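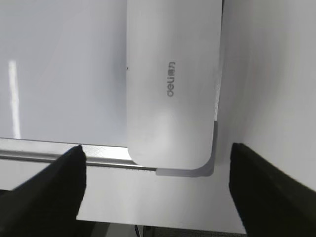

4. Setting up the laminator

This section covers the desktop laminator on the shared print bench at Milton. Read sections 1 to 3 first if you have not used the bench before. The cutter and the comb binder are in sections 5 and 6.

4.1 Before you start

You will need:
Laminating pouches in the right size for your sheets (Flasten brand, second drawer)
Two plain card carriers
A soft, dry, lint-free cloth
A metal ruler and the rotary cutter, for trimming

Pouches are sold by thickness. The bench stocks 80 and 125 micron. Use 80 for notices, price lists and anything that will be hole-punched for a folder. Use 125 for door signs, menus and shelf labels. Do not bring in thicker pouches from home. Card that is already stiff, including the Kusuma presentation stock, does not need the heavier pouch.

CAUTION: Do not laminate receipts or other thermal paper. The whole sheet will turn black.

4.2 Positioning

1. Stand the laminator on a flat, level surface with its long side facing you.

2. Leave clear space behind it at least as long as the sheets you are feeding. A finished sheet comes out straight and soft. If it meets a wall or a stack of paper, it will curl and set that way.

3. Leave a hand's width free at each end.

4. Run the power cord away from the front edge of the bench and plug it directly into the wall outlet. Do not use the extension strip that serves the lamps.

5. Check that nothing is resting on top of the cover. Pouches left on a warm cover stick to each other.

NOTE: If you move the laminator to another bench, lift it by both ends with the power off. Wait until it has cooled completely.

4.3 Warming up

1. Switch on at the wall, then at the machine.

2. Select the setting that matches your pouch thickness.

3. Wait for the ready light. Do not feed anything before it comes on.

4. If you change from 125 to 80 micron partway through a job, let the machine cool to the lower setting before you go on. Thin pouches ripple when the rollers are too hot.

4.4 Feeding a pouch

1. Wipe the sheet with the dry cloth. Dust and eraser crumbs show up as small white bubbles.

2. Open the pouch and slide the sheet in, centered, right up to the sealed edge. Keep a clear margin on all sides. For several small items in one pouch, leave a gap between them wide enough to cut down the middle and still have a sealed edge on each.

3. Place the pouch in a carrier if it is smaller than a half sheet, or if the item inside is an odd shape.

4. Feed the sealed edge in first. Hold the pouch square to the slot and let go as soon as the rollers take it.

5. Let the sheet come all the way out before you pick it up. Lay it on the bench under a heavy book for one minute.

6. Wait until the rollers are clear before feeding the next one.

CAUTION: Never feed the open edge first, and never feed an empty pouch. Either can wrap around the rollers.

CAUTION: Keep hair, scarves, lanyards and loose sleeves away from the slot.

4.5 If a pouch stops or goes in crooked

1. Press or slide the release, if the pouch has not gone in too far, and pull it back out by the front edge with steady pressure.

2. If it will not come, switch off at the wall and let the machine cool. Do not use scissors, a knife or the ruler in the slot.

3. Put the "Do not use" card on the cover and tell Ningsih Chin at the front desk. Do not unscrew the casing.

Cloudy patches usually mean the setting is too low for the pouch. Send the sheet through a second time, same edge first.

4.6 Cleaning

Clean the rollers after every 300 pouches, or sooner if you see specks of glue on finished work. With the machine warm and on the lowest setting, feed a folded sheet of plain white paper through, fold first, until it comes out clean.

Wipe the outside with the cloth when the machine is off and cool. A slightly damp cloth is fine for marks on the cover. Do not spray cleaner on it. Dosta surface wipes are for the bench top only.

4.7 Switching off

Switch off at the machine, then at the wall. Leave the dust cover off until the casing is cool to the touch. Write the number of pouches used on the bench sheet so the next box can be ordered.

Section last revised 25 June 2022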